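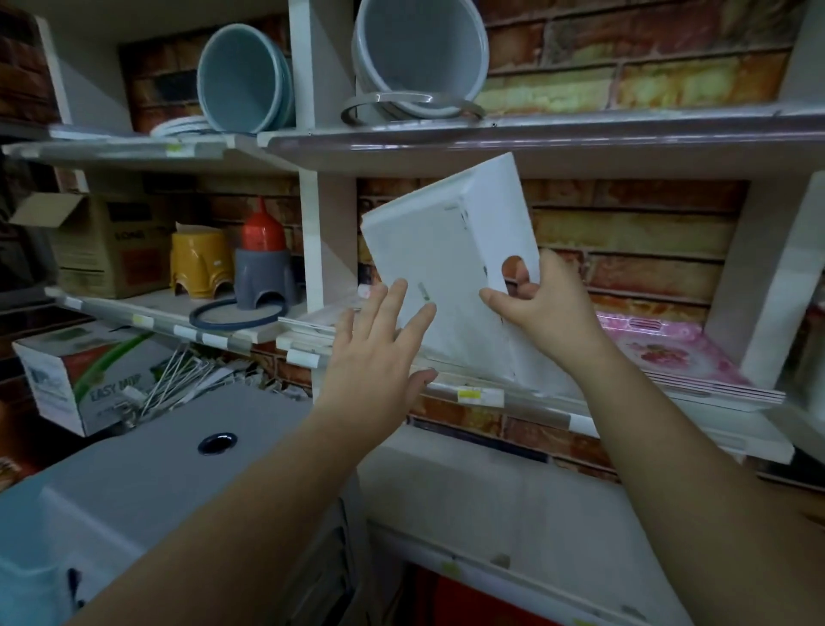 From: Frauke Kohlhase
To: shop-helpers list
Subject: Re: Shelving at the back - boxes, buckets and where things live

Dear all,

Thank you Detlef for getting this going, and sorry to be slow with my answer. I have been meaning to write since the weekend we opened up the second room, but then my sister came to stay and you know how that goes. I've kept your message underneath in bits so that people who deleted it can follow along.

Detlef Fuchs wrote:
> Before we fill the bays with the brick wallpaper any further I would
> like us to agree what goes where. At the moment household plastics,
> toys and oddments are sharing shelves and I had a customer ask me
> whether the buckets were part of the play things. I did not have a
> good answer.

I had the very same question from a grandfather in January, so you are in good company! I do like having the buckets up on the top shelf, though. They are light, so it doesn't matter if someone short (me) has to tip one down with her fingertips, and laid on their sides with the mouths facing out people can see straight away what they are. I tried standing them upright at home, in the shed, and all you see from below is a wall of bucket. Nesting them one inside the other is fine too, as long as we leave the handles hanging forward where a hand can find them. Crisanto once spent a good part of an afternoon parting two that had been pushed together hard, and he has asked me to say that he would rather not do it again.

What I would change is the small round things that keep ending up tucked beneath the bucket rims. The white ones with the blue edge have been lids one week and plates the next, depending on who was writing the tickets. Could whoever unpacks the next Hiltwood delivery please look at the delivery note and write down once and for all what they are called? Then they can go next to whatever they belong to.

> Second, the white boxes. They are too long to go in with the
> short side facing front, and people force them. I have seen one go
> in at such an angle that it took the price strip with it.

Ah, the boxes. I have had a lot of practice with these by now, so let me tell you how I do it, and then Vilja can tell me I am wrong. Take hold of one end properly, with your fingers over the edge by the round hole, and keep your other hand open and flat against the lower part of the box, so that it is steadied and not squeezed. Tilt it so the far corner goes up first, bring the bottom edge to rest near the front lip of the shelf, and only then let it down. If you try to slide it in level you will catch whatever is standing in front, and at the moment that is usually a toy. The plastic is a bit shiny and gets slippery if you have just put hand cream on, as I learned to my cost.

And please do it with both hands, even when you are in a hurry and have the telephone under your chin. I include myself in this.

> Third, can we clear the middle shelf? It has become a place for
> single items.

Here I must put in a word for the middle shelf, because I am fond of it. It is exactly the height where children look, and I have watched so many of them stop dead at the red and grey rocket. The little yellow stool next to it does well there too. Parents like to press down on it with one hand to see whether it will wobble, and then they very often buy it (we sold 5 in one month, which for us is a lot of stools). If both went down to the bottom I don't believe anyone would notice them.

But I do agree that it looks like a jumble, and I think the trouble is mostly the open cardboard box on the left. A box with its flap sticking up says to people that we are still unpacking and they ought to come back later. Either we empty it and fold it flat, or it goes in the stockroom with the others. I am happy to see to it myself if somebody will tell me where the contents are meant to go. The dark blue ring that lies flat in front of the toys is another one without a proper home. Huiling thought it could hang from a hook at the end of the bay, which I think is a lovely idea, and it would leave the shelf front clear for the boxes to come in over.

> Lastly, labels. I make it 272 lines on the stock list and the yellow
> tickets do not agree with it everywhere.

I am not brave enough to promise all 272, but I can take the first 57, which is as far as the page break on my print-out. If four other people took a share we would be through it before the spring things arrive from Grube. Please keep the little yellow tickets in the strip along the front and don't stick anything on the goods themselves. The old Eltulix labels left a gum behind that I was still rubbing at with cooking oil a week later, and I don't want to see another one as long as I live.

Vilja asked me on the stairs whether we are keeping the brick wallpaper when the bays are moved. I hope so! I know it is not to everyone's taste, with the red and the orange and the greenish bits all together, but white plastic on a white wall looks like nothing at all, and those bricks give it something to stand against. There is half a roll left on top of the cupboard, behind the Kemusico posters, if anyone wants to mend a corner. It needs proper paste. I tried it with glue from the office drawer and it came away again overnight.

I'll be in from half past nine most mornings and will have the kettle on. If you have strong feelings about the top shelf, please write to the list so that we all get to hear them, and if you only have weak feelings, come and tell me over a cup of tea. We have 30 hooks on order for Huiling's idea, so do think about what else might hang.

Warm wishes to everyone, and Detlef, your stepladder is in the passage behind the door.

Frauke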